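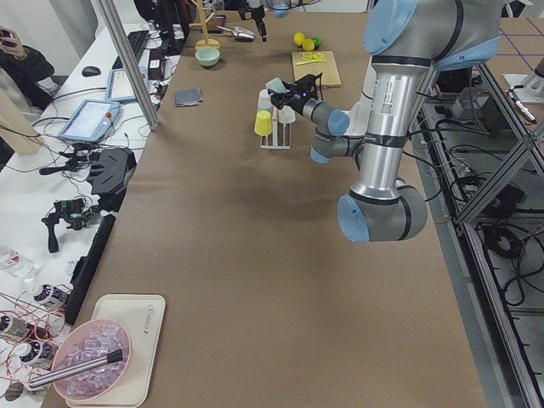
Cups going on the white rack, with lemons, a lime and a bowl of ice waiting their turn.

Lemonade corner at Wiriya: a few pictures

Hello again! I promised everyone on the Brividlow list a look at the drinks table, and then I sat on the pictures for far too long, so my apologies to those of you who wrote in to ask. They were put up on 2021-07-15 and I've left them in the order I liked best.

For anyone new, Wiriya is the back room at Stostmont where we try out table layouts before we set them up for bigger dos. The last one was in March (200 guests, and a queue for squash that went out of the door), and Chalerm Intarasuk and I agreed afterwards that the drinks end needed a proper think. So this time it's cups, citrus, ice and a scoop, all on one long table, and nothing else to trip over. Brown paper went down under the lot. I love brown paper on a table – it makes even a plain cup look rather smart, and you can write on it.

A word about the room too, as Nattawut Yimyam has been on at me about the decorating. We went for pale and plain all over. I wanted a nice deep green and lost the argument, and I'll admit the soft colours of the cups do get on well with a quiet background. 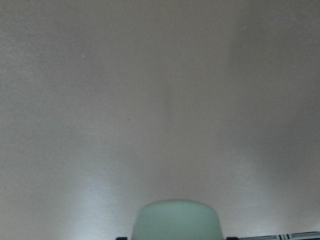
Plain and pale, with the light falling a bit differently from one side to the other.

Now, the cups. I'm terribly fond of these. Pastels, none of them quite matching, and they look so cheerful all together on the rack. I had a tray with a tea towel in mind for drying them, but a rack takes up so little room and you can see at a glance which colour you fancy. Chalerm always goes for the blue. The wooden rod along the top is a nice touch as well, it stops the whole thing looking too much like the kitchen sink.

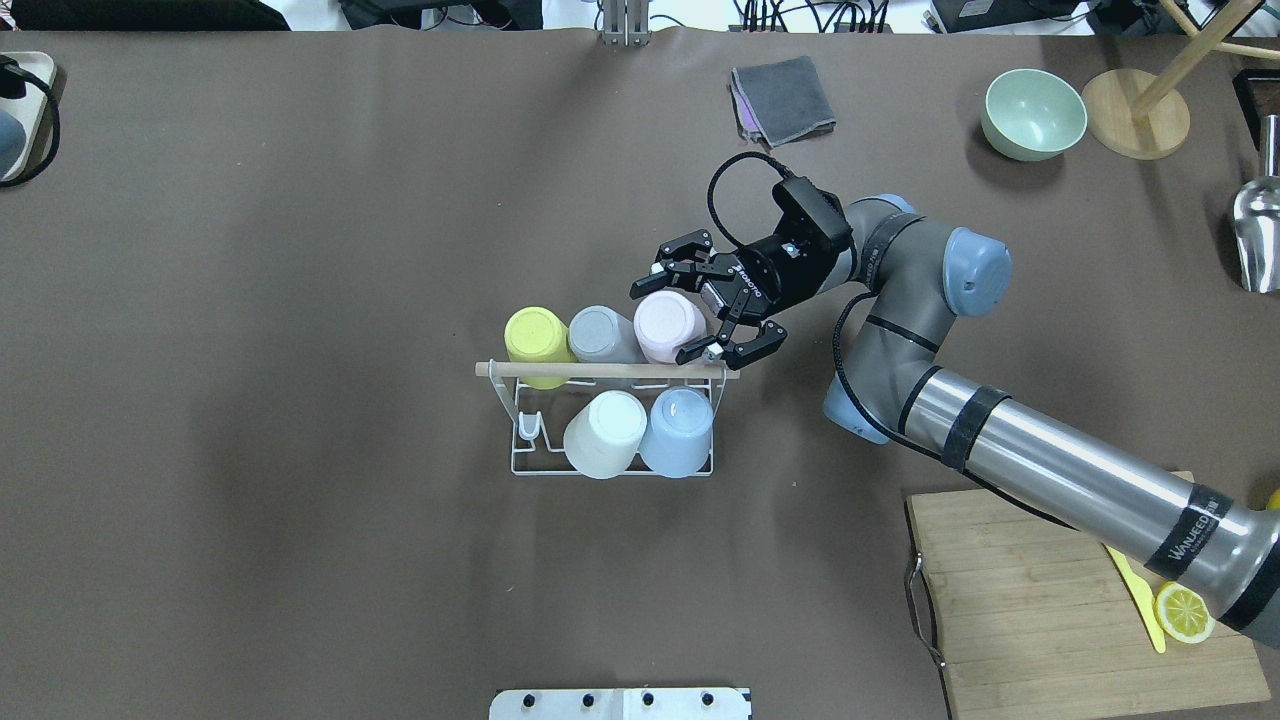

Five on the rack: yellow-green, grey and pink up top, cream and light blue underneath.

The chopping end is my favourite part. We keep the board small so that it can be picked up by its handle and carried off for a wipe. Lemons cut into rounds, please, not wedges! Wedges are fine for fish, but a round sits so prettily in a cup. If you're doing this at home, slice a few and leave the rest whole until you need them, they keep their looks much better. The lime is there for Nattawut, who won't have lemon in anything.
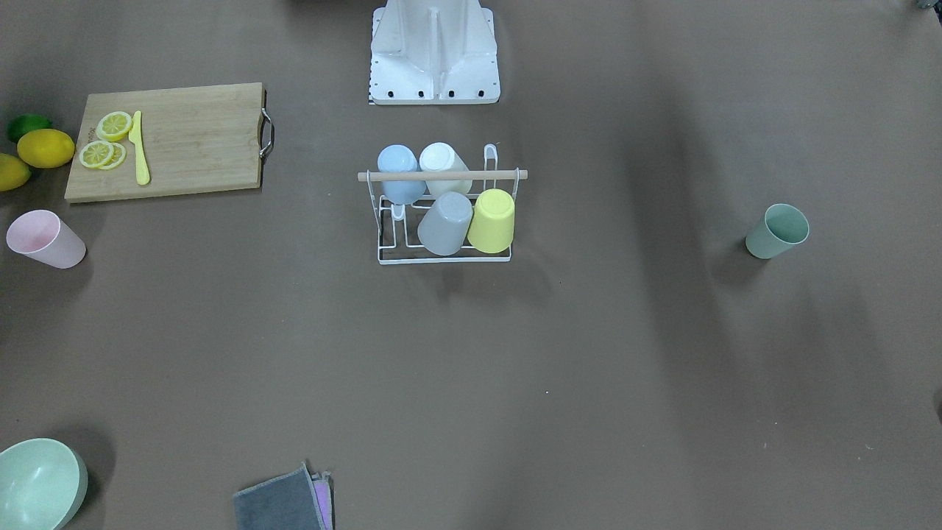

Lemon slices and the yellow knife on the bamboo board, and a pink cup lying on its side.

Next up is the Eruden tea table, which is a much bigger job, with saucers. I'm still after a second mug tree for that one, a wooden one with a round base if possible, so if you've got one sitting in a cupboard do drop me a line through the Brividlow list.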